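Section 6. Wrist cable faults and loss of hand position

This section covers fault 56 (hand position lost) and fault 18 (wrist bus timeout) on the Prastura upper-body unit with two Nudo hands. It replaces the section of the same number in the June edition. Revised 18th February by Cúc Tô.

Both faults nearly always come from the cable between the wrist ring and the forearm. The cable hangs in a loop so that the wrist can turn. If the loop is too short, it pulls on the connector at the end of the turn. If it is too long, it lies on the table and the forearm can pin it there. Either way the hand controller drops off the bus for a moment, and the hand stops reporting finger angles.

When fault 56 is active, the hand holds its last commanded grip for 3000 milliseconds and then relaxes. Anything in the hand will fall.

CAUTION: Do not reach under a hand that shows fault 56. Do not pull an object out of its fingers. Press the stop button and wait for the drive light on the shoulder to go out.

CAUTION: The fault can clear by itself when the wrist turns back. The arm will not move on its own after that, but any program left in Run will resume at the next command. Always set the program to Hold before you touch a cable.

6.1 Before you start

You need the 2 mm hex key from the tool roll, a soft cloth, two cable clips (part Tôn C-6) and a round dish or bowl with nothing breakable in it. You also need a table with room for both forearms.

1. Set the program to Hold.
2. Put the dish on the table between the arms, within reach of both hands.
3. Move both arms to the Table Ready pose from the pendant. Keep speed at 18 percent or lower.
4. Stand to the side of the table, outside the reach of either elbow.
5. Open the Service page and select Wrist Check.
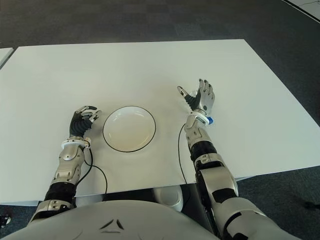

Can I run the wrist check with only one arm powered?

Run it with both. The two hands share one bus, and a bad connector on one side often shows up as a timeout on the other. If only one arm is powered, the log may point to the wrong wrist.

6.2 Finding the bad side

1. On the Wrist Check page, select Left and press Turn. The wrist goes slowly to one end of its travel, waits, and goes to the other.
2. Watch the cable at the ring for the whole turn. It should move freely and should never go straight.
3. Watch the Link counter on the pendant. Any number other than zero is a failure.
4. Repeat for Right.
5. If both sides pass, raise each arm to shoulder height and run the check again. A cable that has slack on the table may be tight with the arm up.

Note: the log names the side from the robot's point of view. Left means the robot's left arm, not the one on your left as you face it. Most wrong cables that come back to us were pulled for this reason.

If the counter climbs on one side only, go to 6.3. If it climbs on both, the fault is more likely in the chest junction - see section 9 and do not open the wrists.

6.3 Reseating the connector

1. Press the stop button and wait for the drive light to go out.
2. Support the hand from below. The wrist brake holds the hand against its own weight, but it will slip if you lean on it.
3. Loosen the two ring screws one turn each. Do not remove them.
4. Slide the ring cover back and unplug the cable by its body. Never pull on the wire.
5. Look at the pins. If any is bent or dark, stop and order a new cable. Do not straighten pins.
6. Wipe the connector with the dry cloth and push it in until it clicks.
7. Slide the cover forward and tighten the screws evenly.
8. Set the loop so that it hangs free at both ends of the turn, then fit a clip at the forearm end. 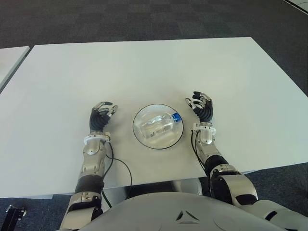

Fit the second clip only if the loop still touches the forearm joint when the elbow is bent. Two clips on a short cable will pull it tight, and you will be back at 6.2 within the week. Do not use tape or zip ties in place of the clips. Tape creeps when the motors warm up, and a zip tie can cut the jacket.

6.4 Return to service

1. Clear people away from the table and release the stop button.
2. Wait for both hands to finish their start-up movement. The fingers open and close once.
3. Clear fault 56 on the pendant. Fault 18 clears with it.
4. Run Wrist Check on both sides again, first at table height and then at shoulder height.
5. Run Hand View and check that the picture keeps updating as the wrist turns. A picture that freezes while the Link counter stays at zero is a camera fault and is covered in section 7. 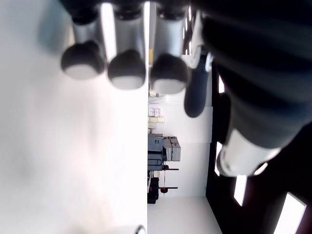
Figure 6-3. Wrist camera view with the fingers pointing down.

6. Run one slow pick without a load, then one with a light object. Stay at 18 percent speed for both.
7. Write the side, the fault number and the Link count in the service log.

Note: units fitted with the Climell sleeve need it refitted before step 4. The sleeve changes how the loop hangs, so a check done without it does not count.

If fault 56 comes back after a second reseat, take the unit out of use and replace the cable. Do not reseat the same cable a third time.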